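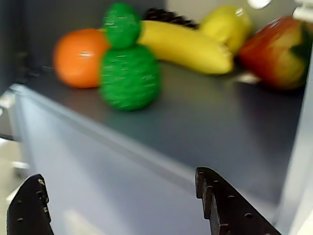
Artificial fruit on a dark gray shelf.

Seren Foulkes still has the program from the first game she ever saw, folded in four and soft as an old dollar bill. She was 7, her grandfather had the aisle seat, and the Wovach girls lost badly. She couldn't have cared less. She wanted to be the point guard, the one doing all the talking.

She got there, too, though it took a good long while and plenty of evenings shooting at a bent rim behind the feed store in Edet. By her senior year she was starting for that same team, and people who hadn't been to a game in ages were driving in through the sleet to sit on those hard bleachers.

“I'd look up and see my dentist,” Foulkes says, laughing. “I'd see my dentist and think, well, I'd better make this free throw.”

Her coach, Ursina Hollenstein, remembers the Flollance game best, the one in February 2019. Foulkes scored 32 points that night and then – this is the part Hollenstein likes to tell – stayed behind to rebound for a freshman who had missed a layup at the buzzer.

“They were in there until I turned off the lights,” Hollenstein says. “I was hungry and I wanted to go home.”

Foulkes coaches the freshmen herself now, starting every September.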